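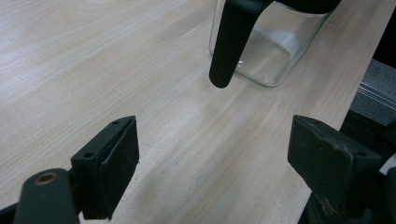 But can it pour? Griet Wuyts wanted to know that before I'd even told her what the kit was called. Well, Griet, it's called Pap, it comes from a company named Morkora, and pouring is one of the harder things you can ask it to learn!

Pap is a kitchen-helper kit for robots. The main piece is a gripper, a sort of hand with two fingers and rubbery pads. You hold it yourself and do a chore with it, and a camera watches what the fingers do. Later a robot arm studies all those little movies (we're hoping to make 400 of them here in Jurkthorpe) and tries to copy you.

So you're the teacher. I love that part!

Now think about sugar. A bag is squishy, so its shape changes when you squeeze. Your skin feels that right away, but a robot has to be taught how gently to close its fingers. 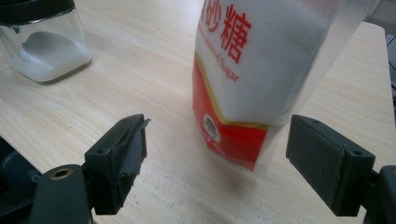
My little brother spills when he does it with his real hands, so I don't think a robot should be scared of spilling, wrote a reader from Pernley. Good point! A spill can be a lesson too, as long as somebody has a cloth.

Would I pick this kit for a family? If you're 8 or older and have a grown-up nearby, yes. The book that comes with it has 4 starter chores, and I wish there were more.

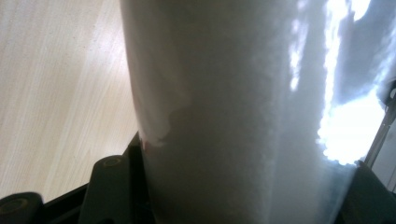 Try it with your own hand

Put on a thick mitten and use only your thumb and one finger. Pick up a sock, then an empty paper cup. Did the cup bend? Try again, softer this time, and ask a friend to have a turn.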